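The Night Machine

The machine came on a pallet, and the driver left it in the carport because his sheet said curbside only. My wife and I walked it in one corner at a time. It was a Zusteo, beige, the size of a big suitcase, and it was going to do at night what my kidneys had stopped doing.

Before that I had gone to the center in Illberg three mornings a week. I left the house at 5:15 and was home by noon, and then I slept until supper. The chairs were fine and so were the nurses. I just got tired of the road. It is 19 miles each way, and in January the county plows it last.

The training nurse came for a week. She had me wash my hands, put on the mask, and connect the line to the tube in my belly, over and over, with a practice apron that had a tube sewn to it. My wife did it too. She was better at it than I was and did not say so.

The first night I did alone, the alarm went off at 2 a.m. I had rolled onto the line. I straightened it out and pressed the green button, and the pump started again. My wife said, "Is it supposed to do that?" I said I thought so.

The supplies came once a month, and they took over the spare room. We moved the sewing table into the hall and gave the bed to our daughter. I stacked the boxes by strength, yellow tabs on the left and green on the right, with the drain bags under the window. A box of solution weighs more than you want it to.
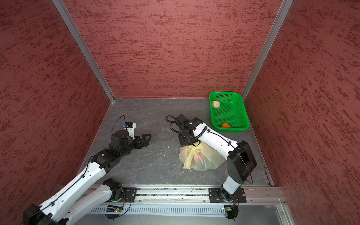
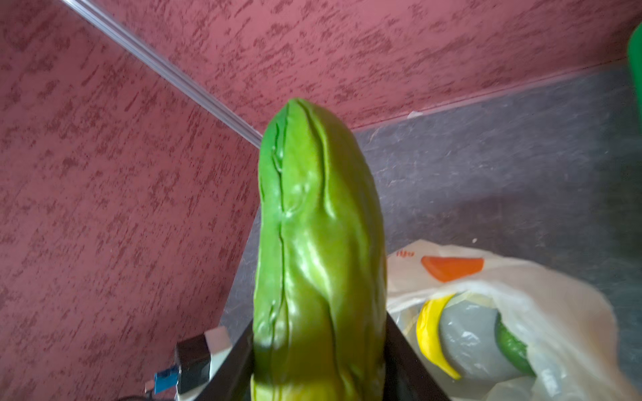
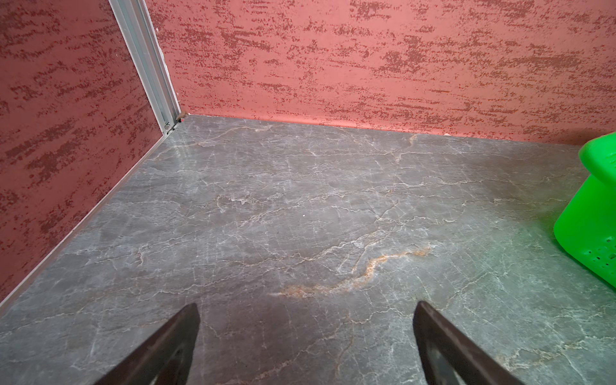
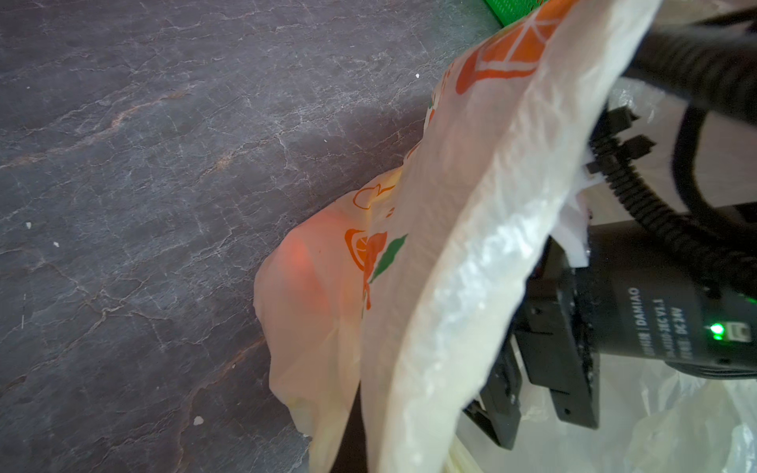

Marlene Tovik
Fiction Contributor

By spring I had a routine. Supper at six, blood pressure at eight, hooked up by nine-thirty. I wrote the numbers in a spiral notebook and brought it to the clinic, where the doctor turned the pages slowly. She put me on Reltemex for the phosphorus. I had to take it with food, and it made everything taste like a wet nickel for an hour.

"Even toast?" my wife asked.

"Toast is the worst."

She quit buying bread from Dvořáček after that, which I hadn't asked her to do. I missed the smell of it in the car. After a few weeks I bought a loaf of the rye myself and ate the heel in the parking lot, with no pill, and told her when I got home. She cut herself a slice and put the rest in the freezer.

A bill came in June for $2,543. I called the number on it and waited through the music. The woman who answered said it had gone to the wrong insurance and asked me to throw it out. Another one came, for $499, and that one was mine. I paid it over four months, by check.

The transplant office called once that summer, to update my address. I was out back with the hose. My wife came to the screen door holding the phone against her shirt, and I saw her face and dropped the hose, and it ran into the tomatoes the whole time I was talking. The man on the phone wanted to know if we were still on Route 9. I said we were. He thanked me and said I was all set.

"What did they want?" she said.

"The address."

She nodded and went over and shut off the water. We picked what was ripe — I am allowed half a tomato — and she sliced one on a saucer and salted only her side.

At nine-thirty I washed my hands and put on the mask. She held the line out of the way while I got into bed, and then she turned off the lamp and the pump started its first drain.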